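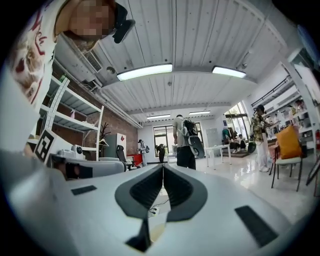 Fachgebiet Arbeit und Technik, Lehrforschungsprojekt »Automatisierung vor Ort«

Zwischenbericht der Gruppe 2: Wer führt hier wen?
Yupin Phuthong, Obsa Seyoum

1. Worum es uns ging

Die Firma Iltovar will Handgriffe aus Haushalt und Service automatisieren. Bevor ein Roboter eine Tasse anfasst, tun es Menschen, und zwar mit Handgreifern, sehr oft und immer wieder ähnlich. Im Haus heißt das Vorhaben Wano. Uns hat interessiert, was diese Arbeit mit den Leuten macht, die sie erledigen. Im Prospekt von Iltovar steht, man »entlaste Beschäftigte von monotonen Aufgaben«. Wir sind mit Zweifeln an diesem Satz hingegangen und haben sie nicht verloren.

2. Vorgehen

Im März waren wir mehrfach vor Ort, meist ab 9 Uhr, und haben Gespräche mit Beschäftigten geführt. Dazu bekamen wir eine Liste mit 3808 abgeschlossenen Durchgängen, leider ohne Angaben zu Pausen. Die Einsatzleitung haben wir zweimal befragt, beim zweiten Mal nur schriftlich. Ein Betriebsrat existiert nicht, deshalb fehlt diese Sicht im Bericht ganz.

3. Die Arbeit

Eine Aufgabe klingt auf dem Papier banal: Gegenstand greifen, versetzen, loslassen. Mit zwei Fingerbacken statt fünf Fingern wird daraus etwas anderes. Mehrere Befragte beschrieben, dass sie in den ersten Tagen ständig an den eigenen Händen vorbeigedacht hätten. Später gehe es von selbst, dafür melde sich der Unterarm. Eine Frau sagte, sie greife inzwischen auch zu Hause langsamer.
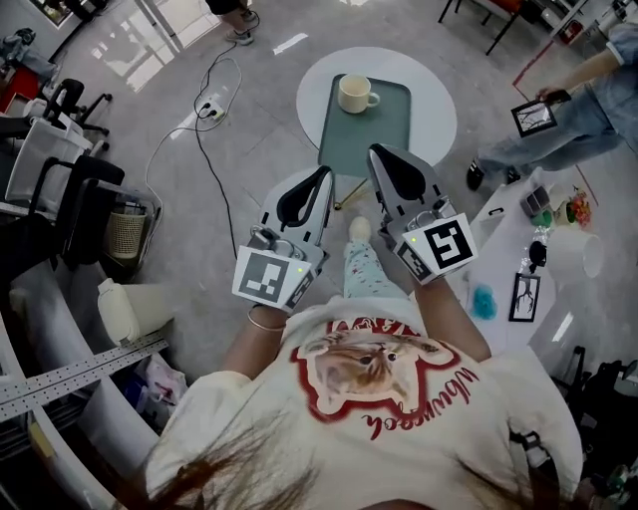 Gezählt wird pro Durchgang. Das Soll für das Team lag in unserem Zeitraum bei 4000, erreicht wurden also nicht ganz die Vorgaben. Wer das Soll festlegt, konnte uns niemand genau sagen; die Software Indik zeigt es morgens an, und dann gilt es. Verworfen wurden 131 Durchgänge, zusätzlich zu den abgeschlossenen. Die Gründe stehen in der Liste nur als Kürzel. Zwei davon konnte uns auch die Einsatzleitung nicht auflösen. Für die Beschäftigten heißt das: Sie erfahren, dass etwas nicht gezählt hat, aber nicht, was sie anders machen sollen.

4. Was sich verändert

Die Monotonie ist nach unserem Eindruck vor allem umgezogen. Früher saß sie beim Kunden, jetzt sitzt sie bei denen, die das Vormachen übernehmen. Neu hinzu kommt, dass jede Bewegung aufgezeichnet wird. Die meisten störte das weniger, als wir erwartet hatten. Mehr Ärger gab es über die Schichtpläne und über die Frage, was nach Wano kommt. Die Verträge sind befristet.

Gerechterweise muss man sagen, dass die Stimmung untereinander gut war und dass einige die Arbeit ihrer vorherigen vorziehen. Einer kam aus dem Lager von McAlister und meinte, hier hebe er wenigstens nichts Schweres. Ob das ein Argument für Automatisierung ist oder eher eines gegen das Lager - darüber waren wir beide uns nicht einig.

5. Offene Punkte

Uns fehlen Zahlen zu Krankmeldungen und zur Verweildauer. Beides haben wir angefragt. Außerdem wollen wir wissen, ob Erfahrungen der Beschäftigten in die Gestaltung der Greifer einfließen. Laut Einsatzleitung ist das »jederzeit möglich«, ein Beispiel wurde nicht genannt. Für den Endbericht planen wir eine zweite Gesprächsrunde, diesmal außerhalb der Arbeitszeit.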